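The table Meenakshi Nair won't paint

Meenakshi Nair is already talking when she opens the door, and she keeps on talking all the way down the hall, past the coats and the bicycle and a stack of chair seats waiting for new webbing. She wants to know if the bus was late, if I eat cardamom, and if I have ever sanded anything in my life. (Yes, yes, and badly, in that order.) She has been fixing up old furniture in Gredside for long enough that people leave it on her porch without ringing the bell.

I had come to talk about one table, so we sat down with tea and started there.

"It came from a boarding house in Stendimville," she said. "Fadwa Abdelaziz called me up one August and said they're clearing the dining room, come quick, bring the van. I paid 400 for it, and my husband thought I'd lost my mind, because it was nearly black. You couldn't see one line of grain. Somebody had waxed it and waxed it and never taken any of the old wax off!"

You'd never guess that now. The top has come up a warm reddish brown, and it has that thick rounded front edge, the kind your hand goes to before you've even sat down.
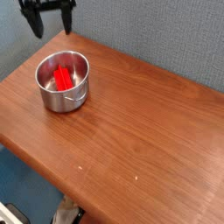
The rounded front edge and the grain of the tabletop, with the steel pot standing on it.

I asked how long the stripping took, and she laughed and got up to fill the kettle again, which I took to mean a long time. "46 evenings," she said over her shoulder. "I wrote them on the calendar so I could complain properly. You go with the grain, you stop when your arm gets stupid, and you don't start a new patch after supper. Younes Slaoui taught me that. He had the bench next to mine when we both worked at Gaber, and he was so slow, my goodness, but you never had to do a thing over after him."

And the shine? She gets asked about it all the time, and she is a bit shy of it. "I meant to stop sooner, really. I like a flatter finish. But each coat made the color deeper and I kept thinking, well, one more. So it's glossier than I'd do for a customer. You see every lamp in it."

She has had offers. A dealer who buys for a restaurant went as high as 3000, and another man wanted to know if she'd paint it cream to match his cupboards. She told that one she'd sooner eat it.

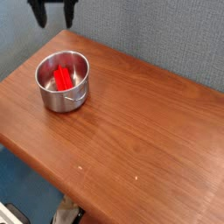 Photo courtesy of Drusuletti

We got on to walls after that, as she has strong feelings about what goes behind a piece of furniture. White is too hard on red wood, she says, and anything yellow makes it look like gravy. Gray with some blue in it is what she'd choose every time, and cloth if you can get it, for the way a weave keeps quiet next to all that grain. "Etornam Nartey put me on to that. I was stubborn about it for a year and then I had to call and say sorry." 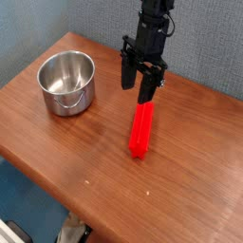 Care is the part she most wanted me to write down, and she made me read my notes back to her. A soft cloth, barely damp, then a dry one straight after. No sprays. Felt under anything that's going to live there for good. She isn't precious about using a table, though, and she has no patience with people who keep theirs under plastic. A steel pot can stand right on the wood, toy blocks too, even a red one up on its end with the notched side down, so long as you lift things when you move them and don't drag. "It's dragging that does it," she said. "Grit gets under there and you've got a scratch as long as your arm. Lift! I say it to the grandchildren and I say it to grown men."

I asked what comes next, and she took me out back to see a sideboard with one door missing and a drawer that had been nailed shut. She hasn't opened it yet. Anas Zaki is coming over with a thinner pry bar, and until then she's just going to keep walking past it and wondering.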